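A Thursday at the Puvstead open house weekend

I had been meaning to go to the Puvstead open house for years and always had some excuse (rain, laundry, a cold). This September I finally got on the 8:40 bus with a sandwich and the folded leaflet, and I'm so glad I did! If you don't know it, people in and near the village open up their homes for a long weekend, you pay once at the hall, you get a paper wristband, and then you wander in and out of other people's bedrooms and pantries until your feet give up. The theme this year was "Where do you keep it?" and it was all about storage. Linens, buttons, jam, medicines, string. My idea of heaven.

The wristband was 22, and that includes tea at the hall but not cake. Bring cash for the cake.

I started at the top of the hill at the Van Damme house, which everyone on the bus was talking about. It's the big brick one with the green gate. The linen room is the reason to go. There are shelves right up to the ceiling and every stack has a paper tag with a number on it, and the highest number I found was 1294, on a set of napkins so thin I could see my fingers through them. The woman showing us in said the tags go back to her grandmother and that three of the numbers have never been found. We all looked, of course. I also loved the ironing board that folds down out of the wall, although it squeaked like mad, and a man behind me said his did exactly the same and that candle wax fixes it.

From there I walked down past the chapel to the Caveo workshop. They make drawer dividers and little trays for cupboards, and they let you stand by the bench while they cut the pieces. It smelled wonderful. The trays slot together without glue and you can buy the seconds from a crate by the door - I got two, one with a chipped corner, and they fit my kitchen drawer with a finger's width left over on one side, which is annoying me more than it should. The talk went on a bit long. There was a lot about hinges.

Lunch on the wall outside, sandwich slightly squashed. Then the Drolevari rooms in the afternoon, which were my favorite of the whole day. It's a guesthouse for most of the year, nothing grand, narrow stairs and low doorways, and upstairs they were doing the medicine cupboard hour. I nearly skipped it because it sounded so dull. The idea is simple. Everything comes out of the cupboard and into a box, the box goes on a bed where there's good light, and you go through it one packet at a time. People in our group kept saying "oh, I've got one of those" and then going a bit quiet, and I was thinking about my own bathroom shelf and a cough syrup that has moved house with me. 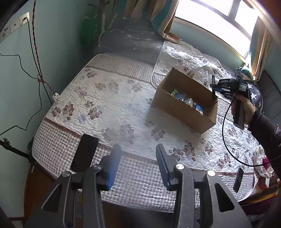

Why use a bed for sorting and not the kitchen table?

A bed gives you room to spread out into piles, small packets don't roll off it the way they do on a table, and you have to finish before you can go to sleep.

I wanted that coverlet, by the way. White and pale checks with mauve and lavender leaves and flowers, and a band of brown lace trim across the lower part. I asked if it was for sale and it was not. The starry pillows wouldn't have been my choice to go with it but I've come around to them, particularly the navy one with the big white stars.

The rules they gave us were: keep things in their own cartons, leaflets stay with the packet, anything out of date goes in a bag for the pharmacy and never down the sink. Then the box goes back somewhere cool and dry and out of reach of children, so not the bathroom. I'd had mine over the radiator!

I got to the hall for tea at four and the lemon cake was gone, so I had seed cake. The visitor book was open at the door and the last person had written 2186 next to their name, so I suppose they number everyone, or maybe it was a house number. I signed underneath and left the number off.

A few practical bits if you're thinking of going. The bus back is at 5:15 and then there isn't another until after seven. Wear shoes you can slip off, as most houses ask. The Van Damme line is shortest first thing, and Drolevari only takes small groups upstairs so put your name down at the hall when you get your wristband. There are over 80 steps between the chapel and the lower road and no handrail for the last stretch - I went down it sideways, holding my trays.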